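Section 5: Setting up the scan bench

If you've followed me through the shelving section, you've got a table, a belt and a pile of stuff waiting to go out. Now we get to my favorite part of the Uvthorpe room, the scan bench! Plan on a slow first afternoon. I wrote most of this standing at the bench with a pencil behind my ear, so forgive the order of things.

Before you start, wipe the tabletop and let it dry. You'll also want a damp cloth for the platform, a soft pencil, and a roll of masking tape (I like the blue kind, it peels off clean).

1. Put the platform on the table with the column at the back and one of the ruler edges toward you. It's tempting to turn it sideways to save space. I tried that for a week and kept reading the wrong scale.

2. Push down gently on each corner. If it rocks, fix the table legs first. Don't fold up cardboard and stick it under the platform, please, I've pulled so much of that out from under these things.

3. Set your green crate on the left, close enough that you can lift something out of it and put it down on the black surface without taking a step.

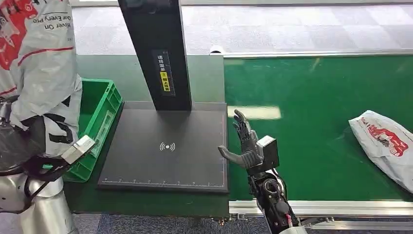

Evaristo Farina wrote in to ask if the crate couldn't go on the right instead, as he's left-handed and finds himself reaching across his own body all day long.

Sure, Evaristo, flip it, as long as the crate doesn't end up on the belt side. If your belt is on the right like ours, try standing the crate behind you on a stool. Lucrezia Marino does that at Randham and she's a good bit faster than I am.

4. Use the ruler. Lay each item along the front scale, starting from the same end every time, and jot the length on your Storkus sheet. For odd shapes I measure the longest side and leave it at that.

5. Keep labels facing up and hands out of the way while the item is being read. Small boxes go near the middle of the platform. Long ones can hang over a little.

Note: the little dot with the curved arcs on the platform is handy as a target when you're training somebody new. "Put it by the waves" is a whole lesson in five words.

Caution: don't lean on the column, and don't hang your jacket on it either. (You know who you are.)

6. Line the belt up next to the table. You want the belt sitting a bit lower than the tabletop, so things slide down onto it and you never have to lift over the rail.
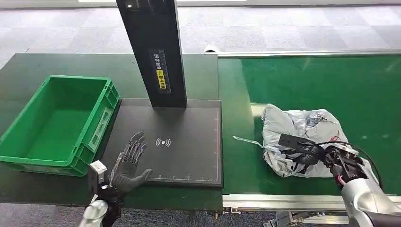

I run a strip of tape along the table to mark where the crate should sit, too, and I redo it every November before things get crazy. Last time we sent 2,998 items down the line in that month, up from 2,405 the year before, and a crate that creeps toward you all day is a real pain in the back.

7. Do a dry run with 2 empty boxes. Pick up, measure, scan, slide. If you bump your elbow on anything, move that thing now and run it again.

8. Pull the bulky padded pieces out of the line before you begin. They're too big for the platform and the wrapping is slippery, so they'll scoot off the second you let go. Leave the plastic on, tuck the loose folds in where you can, and keep anything hooked or pointy from catching on it. We measure ours with a tape and write them up by hand in the Valentini book.
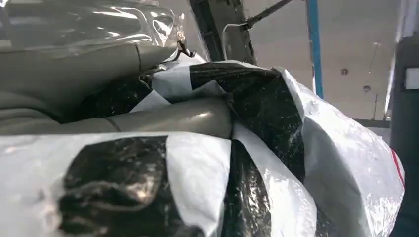 9. Close up for the night. Empty the crate, give the platform a wipe (dust shows up like you wouldn't believe on matte black), and switch the belt off at the wall. Leave the pencil where the next person can find it.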